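Forums > Tools and Workshop > Hand Tools > Which hammer for general house jobs?

Posted Mon 10 June by Ultan Hennessy
Filed under: Hammers, Buying Advice, Beginners

Ultan Hennessy
Moved into a place with plaster walls and a lot of old picture nails. I need one claw hammer for pulling those and for putting up shelves. My budget is small. Does the handle matter much, or should I just look at the head?

Drahomíra Hubáček
Look at the claw first. You want a clean V between the prongs so it bites on thin nails. A fat gap slides right off a picture nail. Put a scrap of thin wood under the head when you pull or you will dent the plaster.

Ultan Hennessy
Thanks. Curved claw or straight?

Drahomíra Hubáček
Curved. Straight is for prying boards apart.

Rónán Nic Giolla
I don't agree with that. I've had a straight claw for 15 years and it pulls nails fine. It also gets behind trim, and he'll want to do that sooner or later in an old house.

Catríona Ó Flaithearta
For picture nails the curved one is easier – you get more roll out of it. I have both and the straight one stays in the shed. I bought mine at Virberg and they had 3 kinds on the rack, so go and hold them before you pay.

Rónán Nic Giolla
Fair enough on the roll. I'd still say a straight claw is the better only hammer. And don't get a polished face if you're driving a lot of framing nails, it skids.

Drahomíra Hubáček
He's hanging shelves, not framing. A smooth face is what he wants. A rough one chews up anything you miss with.

Ultan Hennessy
Went with a curved claw in the end. Yellow handle, which I should be able to find in the grass. It's a deli, and the barcode sticker is still on the handle. Will start on the hallway nails this weekend.
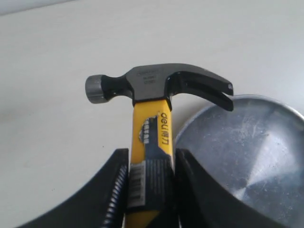

Éabha Lynch
Peel any sticker off the grip before you do a full hallway. The edges lift once your hand sweats, and the glue is a pain to get off after that. Cooking oil and a rag will shift it.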